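Why Does Your T-shirt Fade?

Have you got a favourite T-shirt? I bet you have. Perhaps it's the one you would wear every single day if only somebody would stop putting it in the wash. Now try something for me. Turn the T-shirt inside out and look at the cloth along the seams, tucked away where the sun never gets to it. Is it a bit brighter than the outside? On an old T-shirt it very often is, and that little strip of brighter cloth is where our story begins – because it shows you what the whole shirt looked like when it was new.

What is colour doing in cloth anyway?

Cotton comes from a plant, and when it is picked it is a creamy sort of white. To make it blue or red or green, people soak it in dye. Dye is made of tiny, tiny specks of colour, much too small to see even with a good magnifying glass, and these specks slip in between the threads and hold on. Some of them hold on very tightly indeed. Others are not so good at it, and those are the ones that come out in the first wash and turn the water a funny colour (and sometimes your dad's white socks as well, as happened in our house, and they were pink for years).

People have been dyeing cloth for thousands of years. Long before there were factories they used roots, leaves, berries, bark and even insects. A plant called woad gives a lovely blue, and another one called madder has a red root. If you ever boil onion skins with a grown-up to help, you can turn a plain hanky a warm golden yellow, and your kitchen will smell of onions until teatime.

How sunshine fades things

Sunlight feels gentle, but it carries a lot of energy. Part of it is a kind of light our eyes can't see, called ultraviolet light, and that's the same part that gives you sunburn. When it lands on a speck of dye it can break it into smaller bits, and the smaller bits don't make colour in the same way any more. One speck makes no difference to anybody. But day after day, while you are out playing or your shirt is hanging on the line, more and more of them break, and slowly the blue gets paler.

You can see the same thing on curtains, on posters in shop windows and on the backs of old books.

How washing fades things

Think about what goes on inside a washing machine. The clothes are tumbled, rubbed, squashed together and spun round at a terrific speed. All that rubbing wears away little bits of thread, and it makes the surface of the cloth go fuzzy, which makes the colour look duller. Hot water also helps loose dye to let go.

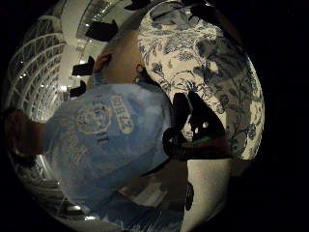
A light blue T-shirt with a faded print on the back.

And what about the picture on your T-shirt?

Pictures and words on a T-shirt are usually made in a different way from the colour of the cloth. Many are printed with ink that sits on top of the threads, a little like butter on toast. Often the printer uses a fine mesh called a screen, with a stencil on it, and pushes the ink through the gaps. Then the ink is heated so that it sets.

Now, cloth stretches and ink doesn't always want to stretch with it. Every time you pull the shirt over your head, the ink has to bend, and after a while it may get tiny cracks. Bits come away in the wash, and the picture goes pale and patchy. Some people like it that way! There are even new T-shirts printed to look old.

Try it yourself

You will need a sheet of coloured sugar paper, a piece of thick card cut into a shape, and a sunny windowsill.

Lay the card shape on the coloured paper and hold it down with a few pebbles. Leave it on the windowsill for 14 days, and no peeking. Then lift off the card. You should find your shape in the old bright colour, with paler paper all round it. If it has been cloudy, leave it for another week or two. Do try different colours, as some fade much faster than others.

How to keep your favourite T-shirt bright

Turn it inside out before it goes in the wash. Ask for a cool wash. Dry it in the shade, and don't iron over the picture.

Words to remember

Dye: something that colours cloth by getting into the threads.
Ultraviolet light: a part of sunlight that we can't see.
Screen printing: pushing ink through a fine mesh to make a picture.

Written by Gerardo Pace. Last updated 24/07/2020.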